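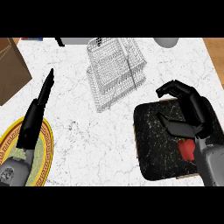
Chapter 6
Planning a Simulated Kitchen Task

In this chapter you will learn to:
write a task statement that a teammate can test
choose a start state and an end state
decide what counts as a failed attempt
keep a run log for your team

Before You Begin

You will need your team notebook, the hand settings you saved at the end of Chapter 5, and a computer with the class simulator installed. If your club shares machines, save your work to the team folder at the end of each session.

6.1 The Rorley Team

In November, the robotics club in Rorley began work on its entry for the Trasus Student Challenge. The entry had to be done entirely in simulation. The team chose a kitchen counter and a two-armed robot, and gave itself one job: pick up a red bell pepper from a cutting board and place it in a wire basket.

The job sounds short. Santeri Kemppainen, the student in charge of the run log, wrote it on the first page as "move the pepper." At the next meeting two members read that line and built two different programs. One program lifted the pepper and let go of it over the basket. The other slid it across the counter until it touched the basket's side. Both students believed they had finished.

The team stopped programming and spent the rest of the meeting on the wording. Their second version read: "The right hand lifts the pepper clear of the board. The pepper comes to rest inside the basket. The basket stays on the counter." Every sentence in it can be checked by looking at the end of a run or by playing the run back.

6.2 Task Statements

A task statement says what must be true when the robot is done. It names the objects, and it names the hand or tool if that matters. It leaves out words such as "carefully" and "neatly" unless the team has agreed how to measure them.

The start state is the position of every object, and of both arms, before the program begins. The Rorley team used one fixed start state for its first 200 runs. Of these, 84 met the task statement. Only then did they begin to shift the pepper on the board between runs, up to 20 millimeters in any direction.

A failed attempt should be logged with a cause. "Dropped" is a result. "Thumb closed before the fingers" is a cause, and it tells the next person where to look in the program.

Activity 6A

Work with a partner. Write a task statement for putting a plate on a shelf, using no more than four sentences. Trade statements with another pair and try to meet theirs in a way they did not intend. Revise your own statement after you get it back, and copy both versions into your notebook. You will use the second one in Section 6.3.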